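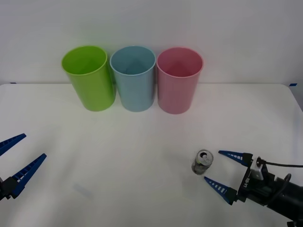

Last updated January 3, 2018

Can sorting by remote control, arm keeps tipping the can when I teach it

Posted by emville_shed

Hi all. Two arm setup, soft ribbed fingers, I drive it by remote and record each go. Task is pick up one drink can and put it in the right coloured cup out of three (green, blue, pink). Pickups are fine when I'm steering. Trained on 629 recordings and now it goes in at a weird angle and knocks the can about half the time. Do I just record more? Somebody at Nitach told me 1000 minimum, which is a lot of evenings. Other arm does nothing by the way, just parks on the left with its fingers open.

Kendra Penner

Don't record more yet, look at what you've got first. Play back a bunch at double speed and watch the approach only. I bet you come in high on some and low on others, depends how tired you are. The thing learns both and then goes down the middle.

Pick one approach. Mine is come in level from the side, fingers wide, stop, then close on the lower half of the can.

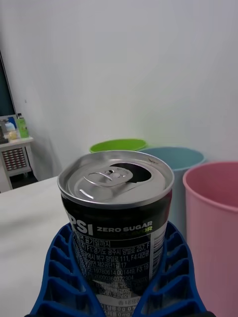
Then wait a beat before you lift. People rush that bit, I did for months. If you lift while the fingers are still closing, the recording has both moves mashed together and it will copy that faithfuly. Also bin any run where you fumbled and went back for a second try, at least to begin with. I threw out over half of mine in February and it got better with the same settings.

Oh and move the can around between runs. A hand's width is plenty. Keep the cups where they are untill the pickup is solid.

dhillon_bench

just get more data, worked for me. 4 people taking turns

Kendra Penner

Careful with that, different drivers have different habits. 2 of us at Pletlow had to agree on the same grip before ours would train at all.
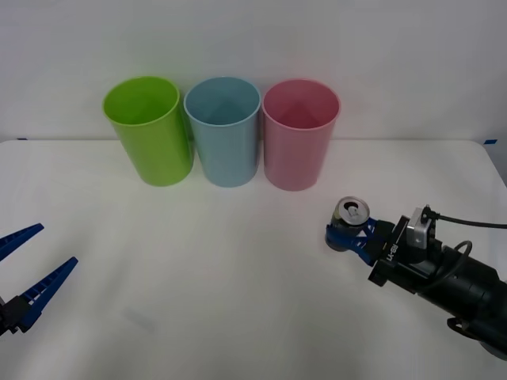

Should I record the idle arm as well if it never moves?

Keep it in, parked in the same spot every run, so the model learns to leave it there. If you drop it now and want both arms later you'll be re-recording the lot.

emville_shed

ok watched them back, yep, all over the place on the aproach. Sorting thru them tonight, will post how the retrain goes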